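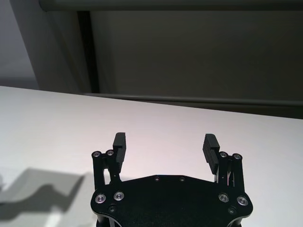

Anyone who calls this "teaching" has never had to throw away a morning's work, a Prustholm reader wrote in to the first version of the entry, asking for "recording" instead. Both words are in use.

Demonstration gathering: the collecting of worked examples for a learning system, normally one that moves a robot arm. A person steers, the arms follow, everything gets stored. One run from start to stop is an episode. Camera views and joint positions saved together, same clock.

Wullstead set, the best known of the small ones. 419 episodes, two arms, one table. Each limited to 40 seconds. Tasks kept plain: pick up, pass across, put down.
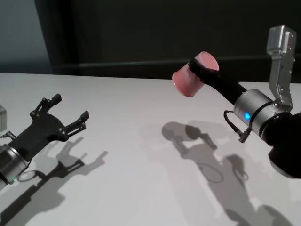 Passing from one gripper to the other takes the most practise, and operators on the Stastislow rota do 8 trial runs before anything is kept. Start positions are changed between episodes, otherwise the system learns one spot and little else.

Failed runs: disputed. Meijer sorting keeps them, with a label. Wullstead dropped 35 and kept no record of why, wich later users complained about.

See also: labelling, remote steering, replay.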